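Can a machine tidy the sink yet?

Short answer: for some jobs, nearly. Robot floor cleaners have been fine for years. Small, soft or slippery things are harder, and most of what sits round a sink is one of those.

Picking up is the first hurdle. Two stiff fingers need a clear run at the object and a surface that stays put. A plain sheet spread over the table helps, and so does leaving space between items. 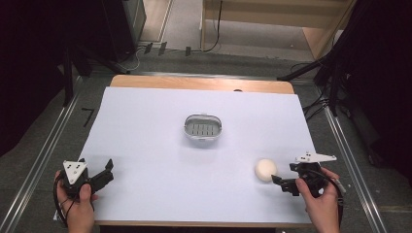 Words: Manalastas, household tips editor, Bastley

A round ball gives the fingers no flat side, so come in level with its middle and close slowly. An oval dish with a rim is easier to get hold of, but grip it at one end and it may tip.

The same goes if you use a reacher or tongs at home:

Clear the space before you start.
Squeeze only until the thing stops rolling.
Lift straight up, then move across.
Keep soap for last, as it leaves the tips slippery.

Wiping the dish out afterwards is still a job for a cloth and your own hand. Allow 2 minutes.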